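Kosero water main work to close Rerent Street for 29 days

Kosero residents who use Rerent Street will have to find another way into town from Saturday, when crews begin replacing the water main between the bridge and the Asadi Road junction. The closure will last 29 days.

The contractor, Ergate, will lay 2,592 feet of new pipe. The old main broke 2 times last winter, and each break left homes on the east side without running water overnight.

Work will run from 7 a.m. to 6 p.m. People living on the closed section can drive in from the Asadi Road end, but they may have to wait while trucks unload. Sidewalks will stay open. The bus stop by the bridge will move to the library parking lot.

Water will be shut off to 60 homes for short periods when the new pipe is connected. Ergate will leave a notice on each door the day before. The town advises filling a few pots and jugs for cooking, and running the cold tap for five minutes once service comes back. Cloudy water should clear in that time.

Trash pickup on the street stays on its usual day, but bins must be out by 6 a.m.

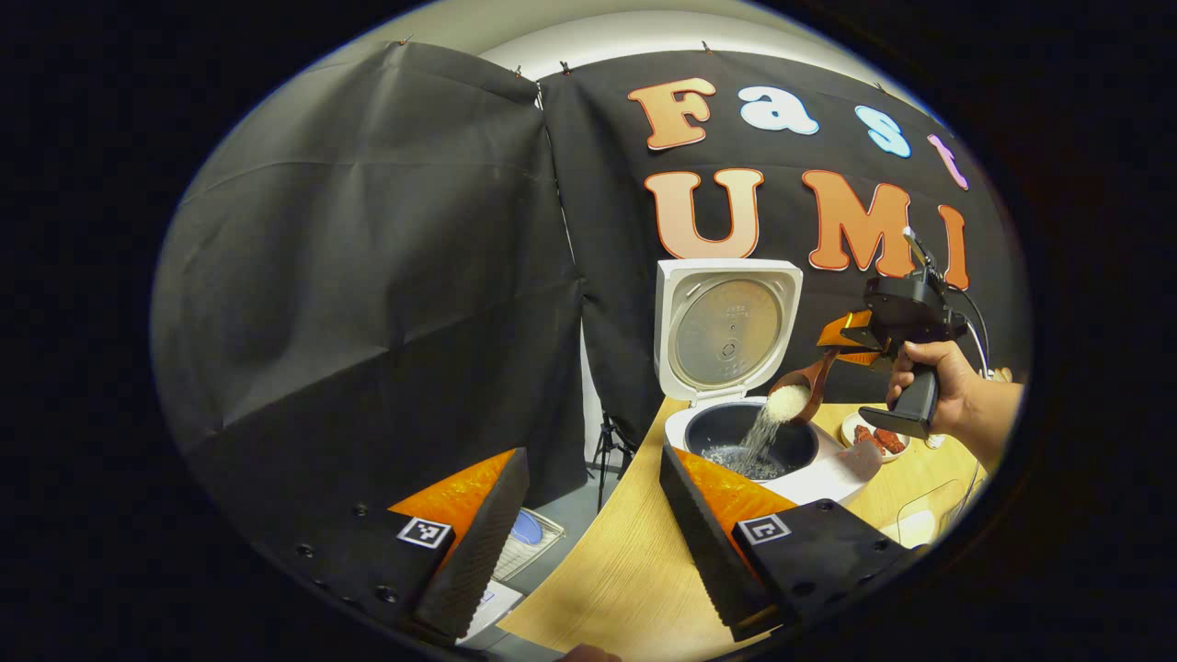
Rice and other grains need water set aside before a shutoff. 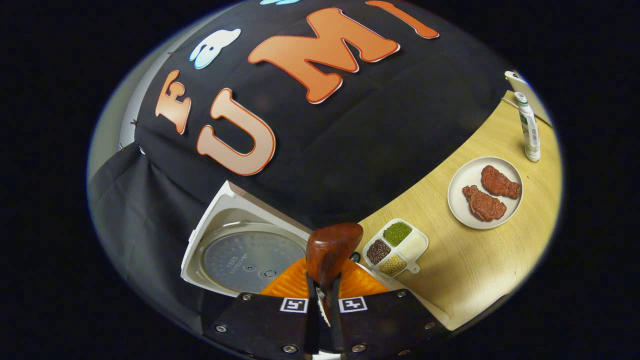
Residents at an information session last week asked mostly about parking. One woman said the detour would add 2 miles to her drive to work, and that she would put up with it if the pipe held through the winter. She also asked for the bus stop change to be posted at the bridge before the closure begins.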